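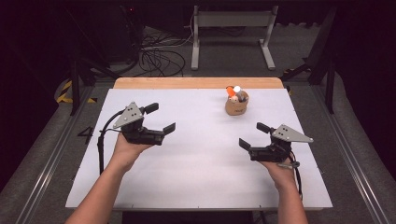 The Dromus laboratory opened its doors to visitors on 13/11/2023, for the second time since moving into its present building. Guests came in groups of 14 and were invited to try the hand-held grippers for themselves.

The head of the laboratory, who met with us between two groups, described the open day as part of the institution's duty to the public. "People hear the word automation and think of a car plant," she said. "We would like them to see the slow part, where a person does an ordinary task by hand and a machine is later asked to learn from it."

Packing and unpacking is the main subject this year. The laboratory has recorded 1,125 sessions under its Pledari project, of which around 400 were judged good enough to use. She did not regard the ratio as a failure. "A session in which the operator hesitates still teaches us something about the task," she said. "We keep it, but we file it separately."

Asked what visitors find hardest, she pointed to the loss of touch. "Your fingers know how firmly they are holding a thing. With the grippers you have to watch. Most guests squeeze too hard for the first five minutes, and the children usually adjust sooner than their parents."

On jobs, she was careful. Lovis, the laboratory's industrial partner, has asked for help with light packing work that it has trouble staffing at night. No system has been installed there, and she declined to give a date. A first trial report is due in February and will be made available to the public on request.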